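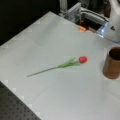
Artificial tulip

An artificial tulip is a made flower that copies the garden tulip, usually sold as a single stem with one bloom and a few leaves. I've been keeping up this little home encyclopedia for a while now, and the tulip is the entry people write to me about most (after candles, which I still haven't finished!), so I gave it a proper rewrite on 11 March 2020.

Parts

Sellers talk about the head, the stem and the leaves, and so will I. The head is the bloom. On the red one at the top of the page it's closed up into an egg shape, and that's my favorite kind by a mile. Open tulips have to show you their insides, and the insides are where a cheap flower gives itself away. The leaves on that one are narrow and pale green and spread out in a loose V behind the bloom, much higher up than a garden tulip would ever wear them. Real tulip leaves start low down and wrap the stem a bit. I used to fuss over this, but once a stem is in a cup you lose the bottom half anyway.

Materials

Heads are made from fabric, foam, latex or plain molded plastic. Foam feels nice but dents if you store it under something heavy. Fabric frays along the petal edges after a few years of dusting. The stem is normally plastic, and a lot of them have a wire down the middle so you can bend them. Lenka Skála, who taught the flower class I took at Plovitz, bends every stem a tiny bit before she does anything else, and I've copied her ever since.

Cups and vases

You don't need a vase! A plain cup does fine for one stem, and I like a brown one with a coppery look next to red. Green stems look good against it too. The trouble is weight. A long stem leaning out of a light cup will pull it over, so drop in some gravel or dry rice first. My friend Roel Smits uses old keys, and they rattle.

For height, I go by the old rule that the flower should stand one and a half times as tall as whatever it's in, but with a single tulip I often go taller. An 18-inch stem in a short cup looks silly, though, so fold the wire back on itself at the bottom or snip it with pliers (not your good scissors, I've ruined a pair).

How many to use

One is lovely on a desk or a pale table. If you want a bunch, 5 or 6 closed heads of the same red will fill a mug. Mixed colors start to look like a store display to me, but Nuala Ní Mhurchú does yellow and purple together every March and hers always look great, so ignore me if you like.

Cleaning

Dust is the big enemy. A soft paintbrush gets between closed petals better than a cloth. For plastic and latex I use lukewarm water with a drop of dish soap, then lay the stem flat on a towel until it's dry. Test fabric heads on the underside first, as reds can bleed.

Storage

Keep them out of the sun, lying down, with tissue around the head. Mine live in a long gift-wrap box under the bed.

See also: Silk flowers; Bud vases; Candles (unfinished)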